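About Praltarstead

Praltarstead is a small evening school for people who want to write a decent letter. We mean letters of complaint, condolence, resignation and apology, along with the kind you send to an aunt who has mailed you a sweater. We have been at it long enough to have strong feelings about the word "regards."

The school started above a shoe repair shop on Borum Street, with one long table and a radiator that could be heard over the teacher. The founder had spent years in the correspondence department of a furniture company called Omton, answering angry people on the subject of drawers. She learned two things there. Most people have a perfectly good reason to write, and most of them bury it on page three.

We moved in May to the old Sampaio building, where we have 5 classrooms and a radiator that merely ticks. The shoe repair shop sent flowers. The card said "Congradulations," and we hung it in the hall, with affection and a small amount of restraint.

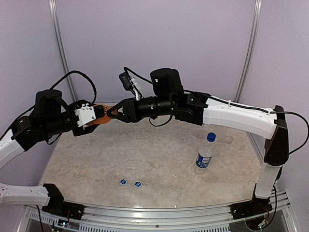

Do I need to be good at grammar before I sign up?

Most of our students arrive convinced they are terrible at it, and the majority are fine. We fix commas as they come up. If you can tell a friend what happened to you at the dentist, you have enough English to start with us.

Classes meet in the evening, from seven until half past eight, and run for a term. The beginners' course is called Plain Letters. After that you can take Difficult Letters, which covers landlords, schools, ex-business partners and anyone who owes you money. There is also a short course on thank-you notes, which fills up every January with parents who have dragged a teenager along and then stay to take it themselves.

We cap each class at 29 students, a number set by the fire marshal and later defended by us as a teaching philosophy. You will write something every week, and somebody will read it out loud. It might be you. People dread this part and then complain when we skip it.

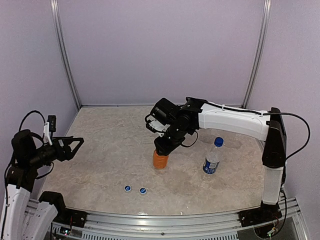 Words by Jucélia Fontes, Head of Letters

I came to Praltarstead as a student. I had a dispute with a moving company over a lamp, and I had written them four pages, single-spaced, with a timeline. My teacher handed it back with everything crossed out except one sentence near the bottom, which asked for the price of the lamp. I sent the sentence. They paid for the lamp. I have been insufferable on the subject ever since, and at some point it was cheaper for the school to hire me.

I now read around 4,000 letters a year. A good share of them begin "I am writing to you today," as if there were some risk of the reader thinking otherwise. I cross that out too. I have a drawer of red pencils and I'm told the sound of one being sharpened carries down the hallway.

What do I look for in a letter? Mainly that I can tell who wrote it. A condolence note from a plumber should sound like a plumber who is sorry. Some of the best letters I've read in this building had two misspellings and a coffee ring, and I would not have changed much beyond the misspellings.

The rest of the staff are kinder than I am. They came here from newspapers, a law office, a seed catalog and, in one case, the complaints desk of a ferry line. They don't agree about semicolons. Please don't bring it up in the break room, as we'd like to start class on time.

Fees are due at the start of the term and cover paper, envelopes and your first 38 stamps. Stamps after that are your own affair. If the cost is a problem, write and tell us so. We read those first, and we don't mark them.

The office is open from four in the afternoon until classes begin. You can telephone, but you can probably guess how we'd like to hear from you.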